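Ticket: Cloth task, grip force stop vs. table contact rule
Opened: 13 April 2026
Site: Trerport, bench 2
Owner: Ilze Baranauskienė
Status: open, waiting on Vaher
Priority: medium

Problem
Right arm goes into protective stop during the wipe/fold task. Happens when the hand closes on the cloth and pushes down. Fault on the pendant says contact limit, wrist. Clears with a reset, comes back within a few runs. 17 stops logged since the rule change.

Background for whoever picks this up
The Istthorpe bench rules got copied over to us in November. Rule on table contact says the hand may touch the surface but not load it, and the limit was set low on purpose because people reach in there between runs. Fine for pick and place. Cloth is different, you can't pinch fabric off a flat table without pressing some.

Tried so far
- Re-zeroed the wrist sensor. No change.
- Swapped to a thicker cloth. Fewer stops but still stops.
- Checked table height against the work cell file. File was off by 2 mm, corrected it. Helped a bit.
- Slowed the approach. Stops move later in the grasp, same fault.
- Did NOT raise the limit. Please don't either, see below.

Cable note
While I was at it, checked the cable rule too. Our sheet says cables off the wrist need slack for full rotation but must not be able to get under the hand or catch on the table corner. The sheet gives no max loop size so everyone does their own thing. Need a number in there. Also the thin wires aren't covered at all, only "main cable". Somebody wrote "tidy" in the margin, that is not a rule.
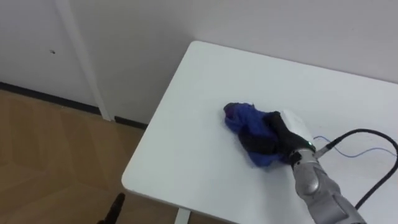

Second thing, reset practice. The log shows resets done from the pendant with no name and no reason. Rule is: look at the hand, look at the cell, write the reason, then reset. Takes a minute. If you reset 2 times on the same fault you stop and call the owner. That's me for this bench. I found four resets in a row on one shift with nothing written, so I can't tell if they were all the same fault or not. Makes the 17 kind of useless as evidence.

About raising the limit
Limit is part of the bench risk assessment. Changing it on the pendant means the assessment no longer matches the cell, and the cell is then not cleared to run. Doesnt matter that it's a small change. If cloth work needs a higher limit we do it as a separate task profile, with its own assessment and its own reach-in rule (arm stopped, drives off, before a hand goes over the table). Eseto does it this way on theirs and it was signed off ok.

Asked Vaher
1. Can the contact limit be set per profile and locked with a password?
2. Does the fault log keep the peak force or only the flag? Need the peak.
3. What do they recommend for cable slack at the wrist, in writing.

Got a reply on 2 only: peak is kept but you have to turn it on. Turned on now. Restart needed after, did that.

Next
- Run the cloth task with peak logging, old limit, one person watching, no reaching in.
- Draft the seperate profile, send to Istthorpe for review before anyone loads it.
- Cable wording, me.
- Everyone on bench 2 rereads the reset section and signs the sheet on the door.

Leave this ticket open till the profile is signed. Don't close it if the stops go away on their own.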